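Plumemura学区招聘返校学习支持教师及课堂助理

Plumemura学区现为Ezzat小学和Biton中学招聘返校学习支持人员。两校在长期停课后已恢复全日制面授,不少学生的阅读和算术落后于所在年级,部分学生仍未稳定到校。本项目由学区教育办公室与Cladunero教育基金共同出资,为期3个学期,4月开始上岗。

招聘岗位
学习支持教师:负责四至八年级语文或数学的小组补课,每组不超过八人。
课堂助理:协助一至三年级任课教师,课间和午餐时间参与看护。
家校联络员:联系缺勤学生家庭,记录未到校原因,安排返校时间。

目前两校在册学生共663人,其中307人在开学摸底中被列为需要补课,153人需要每周至少三次小组辅导。补课安排在上午第三、四节及放学后,不占用体育课和午休。

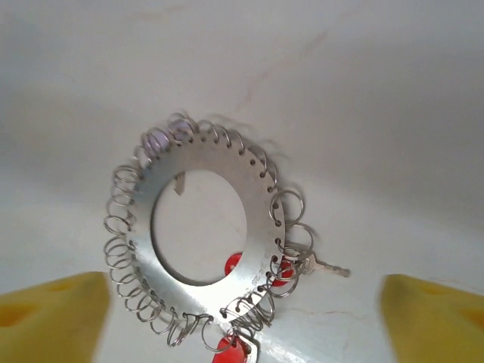 申请学习支持教师须持有有效教师资格证,有两年以上小学或初中教学经历。停课期间中断任教的,之前的教龄照常计算。课堂助理须高中以上学历,无须教师资格证,有带低龄儿童经验者优先。家校联络员须能在傍晚入户走访,会讲当地方言,能用电子表格整理出勤记录。

所有岗位录用前均须提交无犯罪记录证明和近期体检报告。

待遇
教师岗参照学区同级教师工资标准,按月发放。助理和联络员按课时或工时计酬,另有交通补贴。工作日提供午餐。外地教师可申请Biton中学教工宿舍,床位有限,按申请先后安排。上岗前有为期一周的带薪培训,内容包括摸底测试的使用、分组方法和学生情绪问题的转介程序。

报名方式
请将简历、学历及资格证书复印件、一封说明所申请岗位和可到岗时间的短信函,装入信封送交Ezzat小学教务处,收件时间为上午八点半至下午四点。也可在学区网站下载报名表,填好后在线上传。每人限报一个岗位,愿意服从调剂的请在表上注明。

报名截止到3月底。初审通过者将收到电话通知,教师岗须试讲二十分钟,课题提前一天告知,其他岗位只安排面谈。未通过初审的不另行通知,所交复印件不退还。

Plumemura学区教育办公室人事组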